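The Starkthorpe Water

The leaflet said the spring at Starkthorpe had been curing people for 110 years. Oľga Štefanec read it twice in the bus shelter and wondered who had been keeping the tally.

"You've got your face on," said Khrystyna.

"It's the only one I brought."

Khrystyna Didenko had paid for both tickets, so Oľga folded the leaflet and put it in her coat. It was March and the lane up from the stop was all mud and tyre marks. There was a sign for the spring every few yards, each with a blue drop painted on it, as if you might lose heart between one and the next.

Her knee hurt. It had hurt since the autumn, on stairs mostly, and the doctor had said it was the sort of thing knees did. Khrystyna did not think much of the doctor. She had a cousin who had come to Starkthorpe with a bad hip and gone home dancing, although when Oľga had met the cousin at a wedding she had spent the whole evening in a chair by the cloakroom.

The guest house was at the top. A woman called Zuzana Pešek let them in, took their coats and gave them each a small glass before they had got their boots off.

"Welcome water," she said.

Oľga drank it. It tasted of pennies.

"You can taste the minerals," said Khrystyna.

"Which ones?"

"All of them, I should think," said Mrs Pešek, and went to see about the soup.

There were two other guests. Igor Štěpánek was a retired surveyor who came every spring for his chest. He coughed through the soup and again through the dumplings, and told them between times that he was a new man. He had been a new man last year as well. The other was Vojtěch Tichý, who was perhaps thirty and said he was there for a rest. He had a notebook beside his plate and shut it whenever anyone passed him the salt.

After supper Mrs Pešek brought out the book. It was a big ledger with a split spine, and in it people had written what they had been cured of. There were 2,000 names, she told them. Oľga turned the pages under the lamp. Gout, nerves, a stammer, a bad marriage. Someone had been cured of Jadix, and she had to ask what that was.

"A tonic," said Mrs Pešek. "You can't get it now. People took too much of it."

"And where do you write the ones it didn't work for?"

Mrs Pešek looked at her quite kindly. "They don't ask for the book," she said.

In the morning they went down to the spring with a tin cup each. It came out of a pipe in a wall. Oľga had expected rocks, or at least moss, but there was a drain cover with Stöckli stamped on it and a bench with a plaque. You were supposed to drink five cups before breakfast. You were supposed to do it facing east, and Mr Štěpánek, who had been a surveyor, took charge of that.

Khrystyna drank hers with her eyes shut. Oľga managed four, and poured the last one over the wall while Mr Štěpánek was coughing.

Vojtěch Tichý saw her do it. He had not drunk any. He was bent over behind the bench with his sleeve rolled up, feeling along the pipe.

"It goes up the hill," he said quietly, when the others had started back.

"Most springs do come from up a hill."

"There's a joint here. A new one. I followed it last night as far as the road."

"And what's at the road?"

"The mains," he said.

She thought about that all the way to the house. She would have liked to believe him at once, and that bothered her. He was a man with a notebook. He had gone looking for a pipe and had found one, just as Khrystyna had come looking for a cure and was already bending her elbow in and out at breakfast and saying it felt looser. There might be any number of reasons for a joint. Pipes froze. People mended them with whatever they had in the shed.

"Did you see it go into the mains?" she asked him over the eggs.

"It was dark."

"So you didn't."

"It goes in that direction," said Vojtěch, and wrote something down. 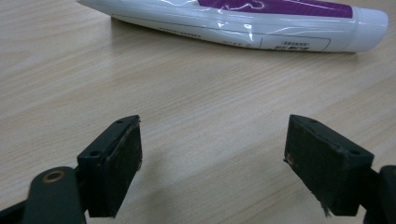

That afternoon she went up to the road by herself. The knee complained, but no more than it did at home, and possibly less, which annoyed her. The pipe ran along under the hedge. She lost it by a gate, found it again beyond the cattle trough and followed it to a concrete box with an iron lid. Troko, said the lid. It was padlocked.

She put her ear to it. There was water running in there, certainly. It sounded the way water sounds.

Mrs Pešek came along the road with a shopping bag and stopped.

"Mr Tichý was up here as well," she said. "He's torn his trousers on that gate."

"What's in the box?"

"A valve."

"And what's on the other side of the valve?"

"My husband put it in," said Mrs Pešek. "He never said, and then he died." She moved the bag to her other hand. "I could have the lock cut off. I've thought of it. Then I'd know, and I'd have the house to heat all the same."

They walked down together. Mrs Pešek was a slow walker and Oľga was glad of it. At the last of the blue drops they could see Khrystyna on the guest house steps, waving with the arm that had been bad.

"Well?" she called. "How's the knee?"

Oľga went up one step and then another, paying attention.

"Ask me on the bus," she said.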